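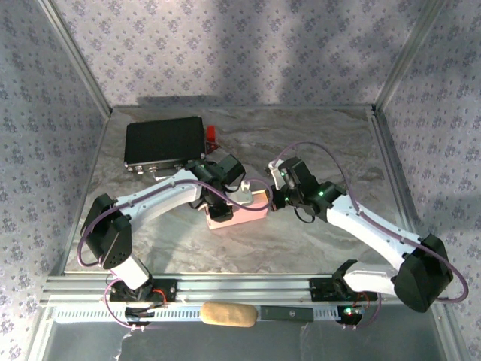
For the last two weeks I did almost only one thing: I tried to make two arms agree about time. Each arm has its own controller process, and each process had its own idea of when "now" is. With one arm you never notice this. With two arms and one object between them, you notice it very fast. The pink box is my test object, because the grippers must come to it from opposite sides, and if one side arrives early it pushes the box toward the other one. Then the planner is working with a box position that is already old.

My first solution was bad. I put a wait at the end of each approach, so the left arm stops before contact and asks the right arm if it is ready. It worked in the simulator. On the real arms the answer came sometimes after 12 milliseconds and sometimes much later, and I could not find the reason in the logs. Daryna Demchenko looked at my code for five minutes and asked why I have two trajectories at all. I did not have a good answer.

So now there is one trajectory. The planner in Clellis treats both arms as a single chain of joints with one time axis, and a small program cuts the result in two and sends each half to its controller with the same start stamp. If one arm falls behind by more than 18 milliseconds, both slow down together. I call this part the governor. It is 1,248 lines, and I think half of them are error handling.

Planning is slower this way. The search space is bigger, and the collision checker has to test arm against arm on every step, also the forearms, which I forgot the first time. I limit the search to 2,000 samples and then I take the best path it has. For a short move to the box this is enough. For a long move I still get strange paths where one elbow goes up high for no purpose.

The cables are not in the collision model. I tried to add them as a fat cylinder around each link, but then the planner refused almost every pose near the middle, so I took them out again and put a limit on the wrist rotation. If somebody knows a better way, please write to me.

Next I want to clean the box pose estimate. It jumps when a gripper covers one end of the box, and at this moment I just freeze the last good value. Berenice Bermúdez has a filter for this that she promised to send me.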